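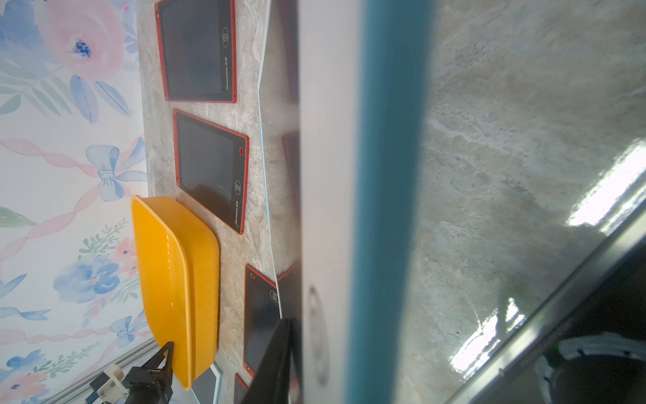 # LCD-Schreibtafeln: Wie bringt ihr Ordnung auf den Maltisch, und was hilft gegen Restkritzel?

Jundgate Hilfeforum › Basteln, Malen, Spielen › Material und Aufbewahrung

**Hui-mei Lai**

Hallo zusammen,

seit August haben wir in unserer Nachmittagsgruppe in Beltdale diese LCD-Schreibtafeln mit rotem Rahmen (Newemu steht unten drauf), und ich bin wirklich begeistert! Die Kinder malen, üben Buchstaben, spielen Galgenmännchen, drücken auf den Knopf und fangen von vorne an. Unser Papierverbrauch ist völlig eingebrochen, und selbst die Kinder, die sonst einen großen Bogen um Stifte machen, sitzen plötzlich da und zeichnen Katzen. Eine Tafel mit hellgrünem Rahmen ist auch dabei, um die wird natürlich am meisten verhandelt.

Jetzt zu meinen Sorgen. Der Tisch mit der Marmorplatte steht direkt an der Wand mit der Rosentapete (ja, die mit den Schleifen – ich liebe sie und sie bleibt), und dort liegt am Ende des Nachmittags alles durcheinander. Die Tafeln liegen kreuz und quer, manche schieben sich unter andere Sachen, und dann wird gesucht. Die gelbe Kunststoffschale habe ich dazugestellt, ursprünglich für die Stifte. Im Moment landet darin alles oder gar nichts.

Was mich interessiert:

- Lagert ihr die Tafeln flach oder stehend? Und worin?
- Auf einer sind immer noch blasse, bläuliche Kritzel zu erkennen. Geht so etwas wieder weg, oder muss man damit leben?
- Wohin mit den Stiften, damit sie bei den Tafeln bleiben?

Bis zu 15 Kinder sind da, wenn alle kommen, es muss also schnell gehen und auch von den Kleinen zu schaffen sein. Ich freue mich über jede Idee, gern auch mit Bastelaufwand!

---

**Ngan-ling Kwok**

Oh, willkommen im Club! Wir haben solche Tafeln zu Hause und in der Leseecke und ich würde sie für kein Geld der Welt wieder hergeben. Ich schreibe mal alles auf, was sich bei uns bewährt hat.

**Stehend lagern, auf jeden Fall.** Wir hatten sie anfangs gestapelt, und das gab zwei Probleme: Wer die unterste wollte, hat den ganzen Turm umgeworfen, und durch den Druck von oben entstanden Striche und Flecken auf den Schreibflächen. Die Folie reagiert ja auf Druck, da reicht eine Rahmenkante oder ein vergessener Stift dazwischen. Ich habe mir dann bei Traneck einen Sortierer mit Fächern geholt, eigentlich für Briefe gedacht, 40 cm breit, und die Tafeln stehen da drin wie Schallplatten. Ein Geschirrabtropfgestell geht genauso gut, das hatten wir vorher. Achtet nur darauf, dass die Stege weit genug auseinanderstehen, sonst drückt der Draht auf die Fläche.

**Die Knöpfe alle in dieselbe Richtung.** Klingt pingelig, aber so sieht man sofort, wenn eine verkehrt herum steckt, und die Kinder machen ein Spiel daraus. Bei uns zeigt der Knopf nach vorn.

**Zu den Restkritzeln:** Keine Panik! Das hatten wir mehrmals und es ging fast immer weg. Ich mache es so:

1. Knopf drücken und wirklich bis zum Anschlag durchdrücken. Kleine Kinder tippen oft nur drauf.
2. Bleibt etwas stehen, die ganze Fläche mit dem Fingerrücken vollmalen, richtig flächig, dann noch einmal löschen.
3. Falls immer noch etwas zu sehen ist, eine neue Batterie einsetzen. Eine schwache Batterie löscht ungleichmäßig, bei uns waren die Ränder zuerst betroffen.
4. Fläche mit einem leicht feuchten Mikrofasertuch abwischen. Manchmal ist es schlicht Handcreme oder Marmelade.

Bleibt danach immer noch eine Spur, ist es vermutlich ein Kratzer. Bei uns hatte jemand mit einem Kugelschreiber geschrieben, und diese eine Linie werden wir wohl behalten. Sie stört beim Malen überhaupt nicht.

Und die gelbe Schale würde ich unbedingt behalten! So eine knallige Farbe findet jedes Kind wieder. Bei uns gilt: In die Schale kommen nur Stifte, die zu den Tafeln gehören. Filzstifte wohnen woanders, am besten in einem anderen Möbel, denn wenn einmal ein Filzstift auf der Tafel war, schrubbt ihr eine Weile.

---

**Sum-yee Cheng**

Stifte mit Schnur festbinden, fertig. Manche Tafeln haben dafür eine Öse, sonst mit Gewebeband hinten ankleben. Kurze Schnur nehmen.

Stapeln geht bei uns auch, mit Geschirrtuch dazwischen.

---

**Hiu-tung Sin**

Ich bin ein riesiger Fan von Sum-yees Schnurmethode, möchte aber ergänzen: Bitte wirklich kurz halten und bei Krabbelkindern ganz weglassen. Wir haben in der Vorschulgruppe stattdessen selbstklebendes Klettband genommen, ein Stückchen an den Stift, eins an den Rahmenrand. Das Ratschen beim Abziehen ist inzwischen der halbe Spaß.

Beim Aufbewahren bin ich bei Ngan-ling, stehend ist prima. Wenn der Tisch direkt an der Wand steht, lohnt sich vielleicht etwas Schmales entlang der Rückseite, dann bleibt vorne Platz zum Malen. Nur bei der hübschen Tapete würde ich einen kleinen Abstand lassen oder Filzpunkte an den Ständer kleben. Papiertapete nimmt Rahmenkanten übel, das weiß ich aus dem eigenen Flur …

Noch ein paar Sachen aus unserem Alltag:

- **Punkte auf die Rückseite.** Jede Tafel bekommt einen farbigen Klebepunkt und das Fach im Ständer den gleichen. Das schaffen schon die Dreijährigen, und ihr merkt beim Aufräumen mit einem Blick, wenn eine fehlt.
- **Löschsperre prüfen.** Manche Modelle haben hinten einen Schiebeschalter, mit dem man das Löschen blockiert. Wenn der Knopf »kaputt« ist, ist es bei uns in neun von zehn Fällen dieser Schalter!
- **Batterien bereitlegen.** Ich kaufe sie im Schreibwarenladen Lui immer im 2er-Pack, und ein kleiner Kreuzschlitzschraubendreher liegt gleich dabei. Das Fach muss verschraubt bleiben, Knopfzellen gehören bei Kindern wirklich hinter Schloss und Riegel. Auch die leeren sofort wegbringen.
- **Werke retten.** Vor dem Löschen fotografieren wir die schönsten Bilder. Unser Ordner vom letzten Jahr hat 196 Stück, darunter sehr viele Pferde.

Für die hellgrüne haben wir bei einem ähnlichen Streitfall eine Sanduhr eingeführt. Hat sofort gewirkt, und jetzt wird eben um die Sanduhr verhandelt.

---

**Hui-mei Lai**

Ihr seid großartig, vielen Dank! Das Vollmalen und Löschen habe ich gleich probiert, und bis auf einen winzigen Schatten am Rand ist alles weg. Die Batterie tausche ich noch. Die Schale ist ab sofort reine Stifteschale, und für die Tafeln teste ich erst mal ein altes Abtropfgestell aus meinem Keller. Die Klebepunkte dürfen die Kinder morgen selbst aussuchen – ich rechne mit sehr viel Glitzer.

Eine Nachfrage an Hiu-tung: Hält das Klettband auf dem glatten Rahmen, oder muss man vorher entfetten?

**Hiu-tung Sin**

Kurz mit Brillenputztuch drüber, trocknen lassen, fest andrücken und über Nacht in Ruhe lassen. Und die weiche Seite an den Stift, die raue kratzt an den Fingern!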